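Workshop notebook, Gulham
May. Entry by Omprakash Chauhan

Started 9.40. Trying to get the fan-chatter sorter to stop treating pairing talk as news. Background for anyone reading later: the sorter takes posts about pop groups and actors and puts each one in a bin - release, tour, award, casting, relationship, other. The relationship bin is the one the Pronach desk complains about. They open it in the morning expecting two or three things worth a phone call and get pages of people who would like two singers to be a couple.

Pulled a fresh batch of 2,000 posts from the Trirex store. Diễm Đồng had already marked up 700 of them by hand last month, so those are the check set and I have not touched them. Same labels as before: claim, denial, wish, joke, old news. She wants "old news" kept apart from "claim", and after reading through I agree with her. A lot of it is the same airport story going round again with a new headline.

First run, old word list, no changes. It put 94 of the check posts in the claim bin. Went through every one. Only 12 were claims in the sense Pronach means, where somebody says a named pair were seen together or that an agency has said something. The rest were wishes, mostly, with couple names in them.
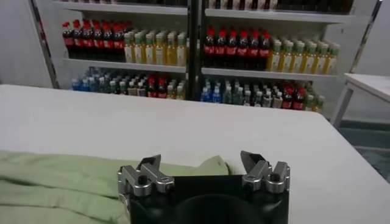

The couple names are the main trouble. Fans run two stage names together and the sorter sees the result next to "date" or "together" and fires. Taking the couple names out altogether does not work either - tried that before lunch and lost half the real claims, as the people posting those use the couple name too. Put them back in.

Second problem is "date" itself. Tour date, release date, date of birth, up to date. I thought this was fixed in the spring. It is fixed for English posts but the translated ones go through the older list, which still has the bare word. Changed it in both places. Note to self: there should be one list.

Third, denials. An agency statement saying two people are "just colleagues" is going in as a claim. Diễm says leave it, the desk wants to see denials anyway. I would still like it in its own bin so they know what they are opening. Have written to Pronach to ask which they want and will go with their answer.

After lunch tried weighting by where the post came from. Fan boards down, trade press up. Better on wishes straight away. Worse on jokes, because one of the trade sites runs a daily quiz and every question looks like a scoop. Could drop the quiz by its page title. Have not done it yet, want to see if the title stays the same from day to day.

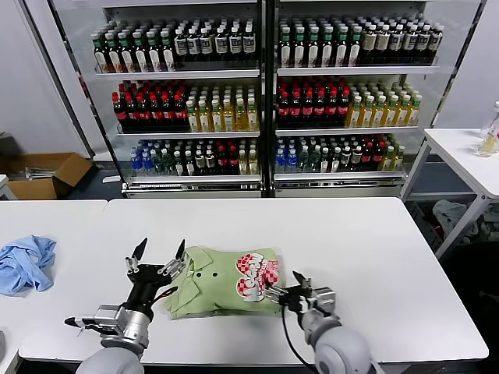 Green polo, folded, graphic side up.

Read through the misses by hand from 2.15 onwards. Things I noticed, not in any order:

- Posts about drama characters get mixed up with the actors. "They finally kiss" is episode talk. Look for an episode number close by.
- Matching rings, matching phone cases, matching shoes. Fans take these as proof. Diễm has been marking them as wish unless someone gives a place and time, and I will follow that.
- Anniversary posts. These are group anniversaries nearly every time. Simple rule would catch most of them.
- Very short posts with only two names and a heart. No idea what to do with these. Left in wish.
- Fan fiction summaries. Some say so at the top and some do not. The ones that do are easy.

Added the anniversary rule and the episode rule and ran the batch again at 4.30. The claim bin is clearly shorter and the real claims I had written down this morning are still in it. I have not done a proper count against the check set, as the Pant machine was busy and the full scoring takes the best part of an hour there. Will set it going before I leave.

Talked to Diễm about the age of the check set. Her worry is that couple names go stale. A pairing that was everywhere last year is hardly mentioned now, and there are new ones we have not marked at all. She is going to mark another lot from this month's posts, with two of us doing the same pile separately so we can see where we disagree. I expect that to be on jokes.

Still to do:
- merge the two word lists
- quiz page title
- chase Pronach about denials
- write down what counts as old news (Diễm has a draft)
- check accents are kept in names after translation, two came out wrong today

Scoring job started 5.50, output goes to the usual folder.

Gulham workshop notes - contact the notebook editor for corrections - © Gulham - Back to top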